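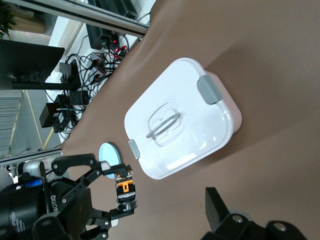
Open house at the Gollville arena

The Gollville basketball club opened its new home to the public one morning in August, and I drove over from Wivcombe to take a look. The club plays in a small regional league and most people outside the county have never heard of it. I have followed the Wivcombe team for years and have sat through plenty of games in the old Gollville gym, where the visiting bench was close enough to the bleachers that you could hear every word of a timeout.

Doors opened at 10. I got there twenty minutes early and the line already went past the ticket windows and down to the bike racks. Parking was free for the day. On game nights it will be $4 in the main lot, and there is street parking on the north side if you don't mind a walk.

The seating bowl

The arena holds 1,931 for basketball. The old gym held 800, and that was with people standing behind the baseline. The new seats are on all four sides, with a single level that wraps around the floor and a short upper section on the west side only. I sat in a few different places. The corners are better than I expected, because the rows are angled toward center court. The upper west section is steep and the handrails are needed. From the last row you can still read the numbers on the jerseys, or at least I could read the ones on the kids who were shooting around.

Legroom is fine in the lower rows and tight at the top. The seats fold up. Wheelchair spaces are at the top of the lower level, with a companion seat next to each one, and there is an elevator from the lobby.

The floor and the shootaround

The court was open from 10:30 until noon. You had to have clean sneakers, and there was a bin of loaner balls at each end. The line for a turn moved quickly at first and then slowed down once the youth teams arrived in their uniforms. I took five shots from the left elbow and made two. The rims are stiff. A ball that would have rolled in at the old place came straight back out.

The floor itself is maple and was put down in June. The club's logo at center court is bigger than the old one and the three-point line is painted the same dark green as the lanes. The scoreboard hangs over the middle and was running a test loop the whole time, including the shot clock buzzer, which is loud.

Behind the doors

Tours left every half hour from the southeast tunnel. Mine had more people in it than it should have, and those of us at the back missed part of what the guide said. We saw the home locker room, the visitors' locker room, the training room and the film room.

The home locker room is a plain oval with open stalls and a whiteboard at one end. The visitors' room is about half as big but has the same showers, which will be news to anyone who ever changed for a game at the old gym. The training room has two cold tubs and four treatment tables. The film room has three rows of chairs and a projector. Our guide said the coaches can have clips from the first half ready before the players sit down at halftime. They use a program called Husaleo for that, and there was a short demonstration using a game from last season. Wivcombe was the opponent, and the clip they chose was a backdoor cut that beat us for a layup. I remembered the play.

Food and the concourse

The concourse goes all the way around, so you can leave your seat on one side and come back on the other. There are two main stands and a coffee counter run by Gazi, the bakery from downtown Gollville. I had a turkey sandwich and a coffee for $11. The sandwich was good and the coffee was lukewarm. The east stand had run out of pretzels by 11:15.

Restrooms are at each corner. The water fountains by section 3 were not working yet and had paper signs taped on them.

Along the north wall the club has put up 137 team photos, going back to the first squad. The early ones are hard to make out. People spent a long time there looking for relatives, and it was the most crowded part of the building apart from the court.

Tickets

Season tickets were on sale at a table in the lobby. Old seat holders get first choice until the end of the month and then everything opens up. Single-game prices will be posted in September. I asked whether visiting fans will have their own section and was told it would be the two blocks behind the east basket, same as before, but with actual seat backs this time.

Getting there

From Wivcombe it took me 35 minutes by the county road. The turn for the arena comes up fast after the bridge and the sign is small. The bus from the train station stops across the street, and the last one back on game nights leaves at 10:40, so a game with overtime could be a problem.

Wivcombe plays there for the first time in November.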